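Teaching by Hand: A Morning With Eusebio Cantero
January | By Lena Zieliński

I got to Eusebio Cantero's place a little before nine with two coffees, and he was already on his fourth take of the day (he'd lost the first three to a battery he forgot to charge overnight). He works for Ovberg, a small outfit that collects hand-taught tasks for household robots, and I'd been bugging him for months to let me come and watch.

"You're going to be bored," he told me at the door. I wasn't bored!

Eusebio used to do this the other way, by remote control. Two years at Halilović, sitting in a chair with a controller in each fist, driving a pair of arms in a lab on the far side of the building. He still talks about it like a bad knee. "There was a lag, a tiny one, and you'd feel it in your stomach by lunch. I'd reach for a cup, the arm would reach for the cup a hair later, and by then I'd already corrected for something that hadn't gone wrong yet." On a good day he got 50 clean takes out of it. I asked about a bad day and he just drank his coffee.

Now he holds the grippers himself, one in each hand, and does the chore directly. No arm in the room at all. The cubes on top are printed with square markers so the software can work out where each gripper is and how it's tilted, and the robot gets its lesson from that later on.

"People think it's the same as using your hands," he said. "Try it." So I tried it, with a pen, and dropped the pen, and then dropped it again. You lose your fingertips, basically. Everything you normally do by feel you have to do by looking.

The project he's on at the moment is called Clirnisus, and it's all stuff around desks and home offices. The list has 334 tasks on it, and he's very fond of some and openly rude about others. Folding a napkin, fine. Anything with a cord, not fine. "A cable has opinions," he said. "You move one end and the other end goes wherever it likes."

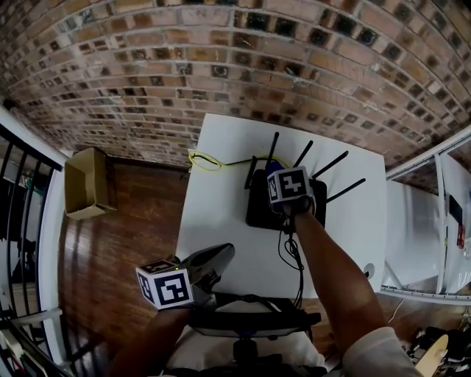

He also told me the hardest habit to break was being quick. At home you grab a thing, shift it, done, and you couldn't say afterward how you did it. When he's teaching he approaches slower than feels natural, closes the gripper, waits a beat, then moves. His first week he rushed everything and his lead at the Alasstead office sent back nine takes in one afternoon with the same note on all of them: "Too fast, can't see the grasp."

Does he ever miss the remote setup? I figured he'd say no, but he thought about it for a while. "For heavy things, yes. And you feel the robot's limits right away, because it just won't go there. With these I can twist my wrist in some way no arm could follow, and I don't find out until somebody tries to play it back." So he catches himself now, elbows in, no fancy angles. His sister says he's started doing the dishes that way.

We talked until the coffee was cold and then he wanted to get back to it, so I moved my bag off his chair and let him work.

Filed under: People, Robots, Working From Home

Contact us | © All rights reserved | Back to top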